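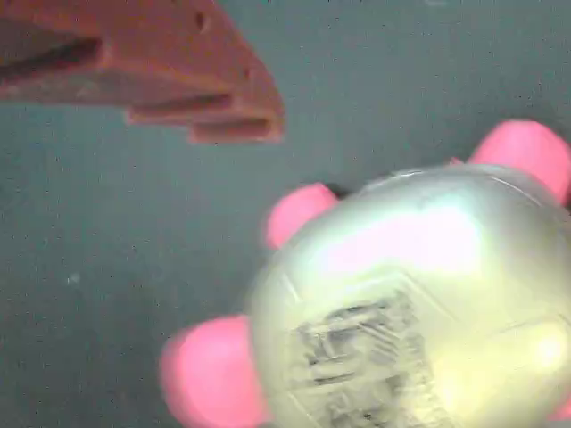 Search this site
Enter keywords
Go

Progress report to the Orozco fund, August 2024
Feature film development: Flurkura
Prepared by Ieva Sepp

The second draft came in from Priit Žukauskas and it is better than the first. I would not go further than that. The opening now gets us to the island in 5 pages, where it used to take 25, and the smuggling plot makes sense on paper. The last act still leans on a storm we can't afford and a letter that I doubt any audience will believe. Priit disagrees about the letter. He has agreed to try a version without it by October.

Casting. The sales agent describes Athina Dimitriou as "attached." What we have is a friendly email and one long phone call. She likes the part of the older sister and wants to read the next draft before she signs anything. I have asked that her name stay off the pitch materials until then, and I'd ask the fund to leave it out of its own newsletter too.

Director. Jaanus Jõgi remains committed, though he is cutting another picture and has read the new draft only once. His notes run to a page and mostly concern the boat.

Money. Of the development award, 2,000 is unspent. We paid 1,000 for a location trip to Skidodton, and I am not convinced it was worth it. The harbor is handsome but has a busy road behind it, and the sound would be a nightmare. Receipts went to your office with the last claim.

Co-production. Nistiseck sent a letter of interest. It commits them to nothing, and the paragraph on post-production contradicts what Algirdas Juška was told in their meeting. He has written back asking which one they mean. No reply so far.

The schedule we gave you in the application has us shooting next spring. I don't think that date is real anymore, and I would sooner say so now. We are asking to move the delivery of the final draft back and keep the unspent money where it is. No new funds are requested.

A revised budget will follow once the storm is either in or out.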